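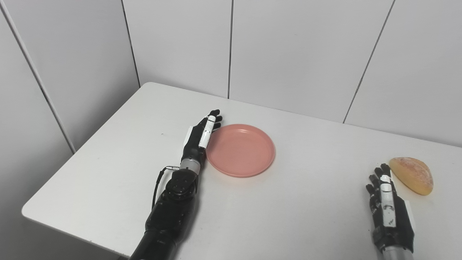
Page last changed: June, by Ok-hee Na

White tabletops and wall panels: routine care

This page covers smooth matte white surfaces set against a paneled wall. It does not apply to oiled wood or natural stone.

Daily wipe

Use a microfiber cloth, damp but not dripping. Work from the back edge toward the front so that crumbs are not pushed into the joint at the wall. Matte finishes show streaks when they air-dry, so follow with a dry cloth in straight, overlapping passes. Fold the cloth to a clean side after each pass.

Weekly wash

Mix 5 ml of plain dish soap into 1 liter of lukewarm water. Wipe, rinse with clean water, dry. Gratura surface cleaner gives the same result at a higher price. Scouring powder and melamine sponges polish the matte layer and leave shiny patches that cannot be reversed.

Stains

Tomato, turmeric and beet juice should be lifted within the hour. For older marks, make a paste of baking soda and water, leave it on for 3 minutes and rinse. Do not scrub in circles. Test on the underside first – some coatings dull on contact. 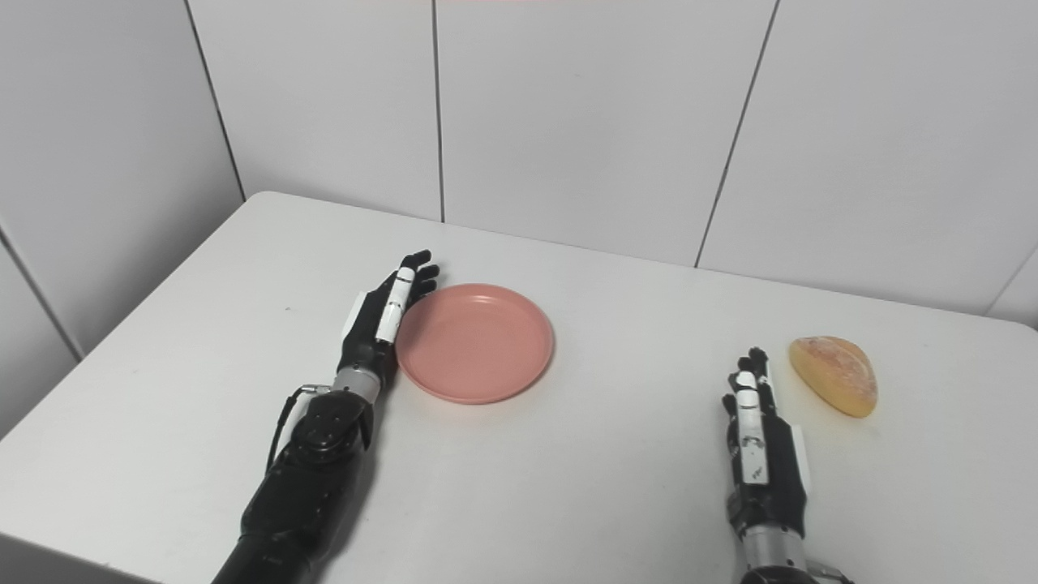

Seams and corners

Dark seams hide dirt on a white wall until it builds up and spreads onto the panel face. Run a soft toothbrush along each seam from top to bottom, then blot with a dry cloth. Avoid spraying directly into a seam. Where the wall meets the table, check for gaps twice a year and reseal with a flexible silicone. Cut the nozzle small, lay a single bead and leave it overnight before wiping near it.

Plates and hot items

Unglazed foot rings scratch matte surfaces. Lift plates instead of sliding them, or fit felt dots of 19 mm. Pans straight from the stove go on a trivet – a Binano cork mat is thick enough for most.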